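Does a quoted lead time on internal doors mean anything?

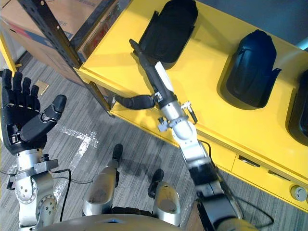 Two robot arms, one reaching over a yellow table

Posted by Bernadette Esposito, December 9, 2022

Borent quoted me two weeks for 2 oak veneer doors, ordered in July. I'm still waiting and they now say "subject to factory". Can I cancel and get my deposit of 198 back?

Aiman Jugah
Read the order form. If it gives a delivery date, write to them with a final deadline and ask for the deposit back if they miss it. If it says "estimated", they'll argue – but five months is hard to call an estimate. I'd want to see proof the doors were ever ordered.

Tobias Yazzie
lead times are made up, always have been. got mine off the shelf in Irwood

Rochelle Marchetti
Off the shelf is no use if your openings are odd sizes. Ask Borent for the factory order number.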